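Plalmont Open Day

The Plalmont Open Day is a yearly public demonstration of household and service robots held in Amham.

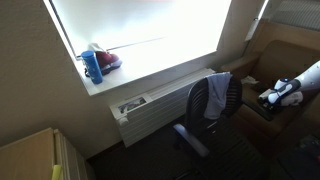 It is run by Plalmont, a robotics workshop that builds and tests control software for robot arms used indoors. The event was first held in October 2019 and has grown from a single afternoon into a full day of short demonstrations, talks and supervised trials. The most recent one took place on 22 February 2026.

History

Plalmont was set up by Saqib Bangash and Lingyun Shao, who had worked together on warehouse sorting equipment at Drukier. Their first visitors were mostly former coworkers and students from a nearby technical college. The program consisted of one arm moving cups between two shelves, followed by a question period that ran longer than the demonstration itself.

No open day was held in the two years after that. When it came back, the organizers moved it out of the workshop and into furnished rooms. Bangash wrote in the visitor booklet that a bare test bench had made the tasks look easier than they were, and that people asked better questions when they could see the arm working near chairs, bedding and clothes.

Format

The day is divided into sessions, each limited to 19 visitors. A session begins with a safety talk, in which visitors are shown the stop button and told where to stand. Two operators are present whenever an arm is powered. One guides the arm or starts its program, and the other watches the floor and keeps people back from its reach.

The regular program has 5 parts:

Picking up small items from soft furniture
Handling cloth, including shirts and towels
Opening drawers and cabinet doors
Remote operation by a trained operator
Visitor trials at low speed

Soft furniture has been part of the program since the return of the event. A cushion gives way under the fingers of a gripper, and thin items such as paper can slide into a seam or fold. Shao, who leads this part, repeats each task several times from different starting points, including attempts that fail. Window blinds and curtains are left as they are during the session, so that visitors can see how the arm copes with uneven daylight.

Visitor trials are open to adults and to children with a parent. Speed is held to a low setting, and the operator can take over at any time. Places are given out at the door and usually run out before noon.

Attendance and costs

Entry is free. The 2026 event was supported by a grant of $2000 from Rudd, a local equipment supplier, which paid for room rental and printed material. Earlier events were paid for by Plalmont alone.

Reception

Local coverage has been mostly favorable, although some visitors have complained about the long pauses between tasks. Plalmont has since added a short talk to fill the time needed for resetting the arm. The talk is given by one of the operators and covers calibration, gripper wear and common faults.

See also

Drukier
Service robot
Remote manipulation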